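Party Host Wanted, Weekends, Brannigan Lanes

We have 27 lanes, a snack bar and a party room that gets booked by people who swear they have 12 kids coming and show up with 20. We need someone to run that room Saturdays and Sundays.

Other bowling alleys will tell you this job is all fun. Some of it is. A lot of it is pizza boxes, shoe sizes and a parent who wants the bumpers up on one lane and down on the next. If your resume says "people person," please tell us what you mean by it. 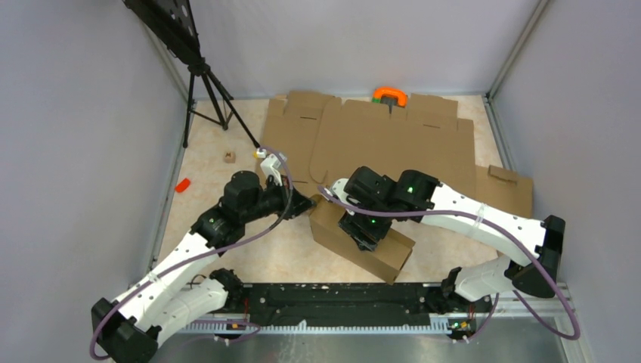

What you'll do

Set up and clear the party room between bookings
Get groups onto their lanes on time
Take food orders and get them right
Stay polite when the birthday kid quits after 2 frames

What we doubt you need

A degree, a cover letter, or "passion for hospitality." We do want two weekends a month you can't talk your way out of, and a working phone. 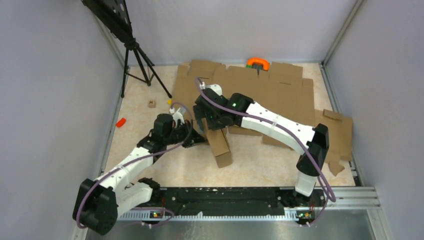
Posted by Elba Daza, Front Desk
Fri 15 November

Pay is hourly plus tips. I won't promise much about the tips. Some groups are generous and some leave half a sheet cake.

Apply in person at the front desk and ask for me or Uriel Troncoso. We don't read applications sent through job sites, as most of those seem to come from people who have never heard of us. Training is one paid weekend, and you keep the shirt.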